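Review: the Ostero two-arm table kit, tried at the Flastitz open day

I drove out to Flastitz in December mostly for the free coffee, and ended up standing at the Ostero table for most of the afternoon. It's a pair of arms on a black metal frame, sold as a kit by Kiani, and the job they had it on was a place setting: tray, plate, cup, fork. Super ordinary stuff, and I loved that!
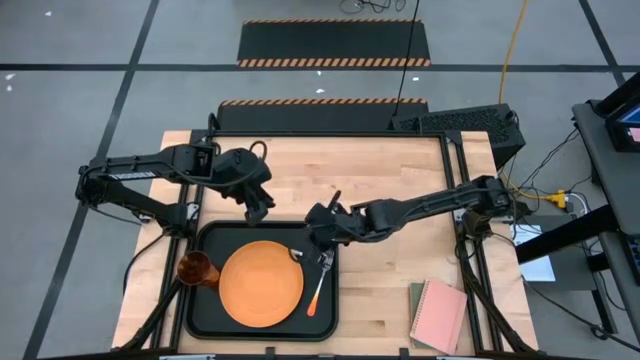
Can one person put the kit together at home?

Kiani says one person can do it in an evening, but you'll want a second pair of hands for the rails.

I got a turn at the controls and the arms felt smooth, a bit slow near the tray (fine by me, forks are fiddly). The software is Fikine, and I could find my way around it without help. My gripe is the cables. They hang off everything, and I'd want clips in the box at this price, which was $1307 on the sheet they handed out. The spare gripper is another $100. I'd still put it ahead of the smaller kit I tried last year, and I'm saving up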